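Buying the second pair of arms last

Nhàn Từ plans equipment purchases for Hinatura, which is working on household tidying robots. She keeps one spreadsheet, and the robot is only a small part of it.

"People ask what the arms cost," she says. "I ask what the spare fingers cost, and how long they take to arrive."

Her first budget, in January, had one line for hardware and one for computers. It now has 18. Simulation got its own line after Karim Darwish, who runs the test work, asked for more machines to run simulated rooms on before any more hardware was ordered.

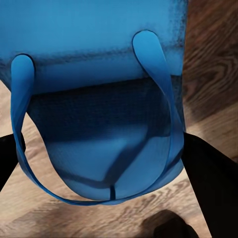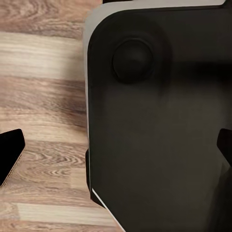
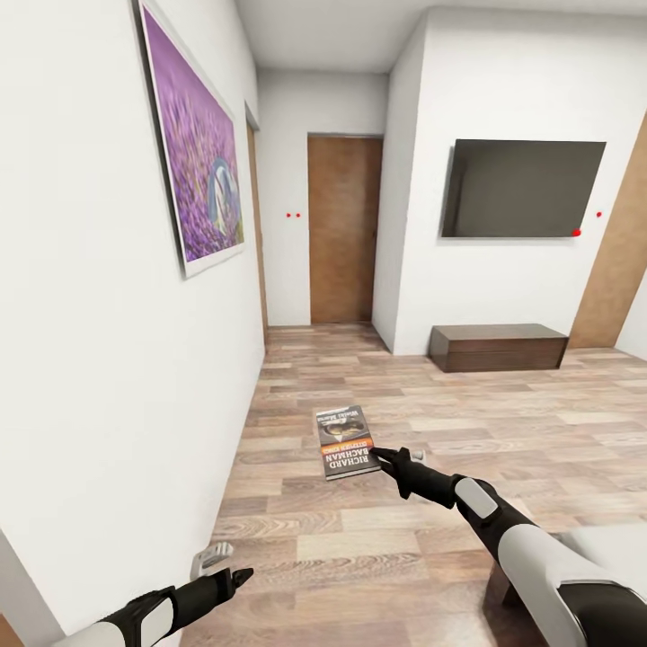 Simulated views from the household work, with the blue bag at the top and the hallway at the bottom.

"A bag is harder than a book," Darwish says. "It sags and the strap goes where it likes. I'd sooner find out in software which gripper we want, then pay for it."

The team asked for quotes from Bunix and Lý. Bunix was cheaper, but wanted an order of 8 grippers. Lý would sell them singly, with delivery in five weeks. Từ went with Lý.

She has also set aside money for up to 200 hours of outside repair work, to be done at Drirkberg. Darwish thinks that is too much. Từ has left it in.

The second pair of arms is still on the sheet, in the last row, with no date next to it. "We'll look at it again when the first pair is busy all day," she says.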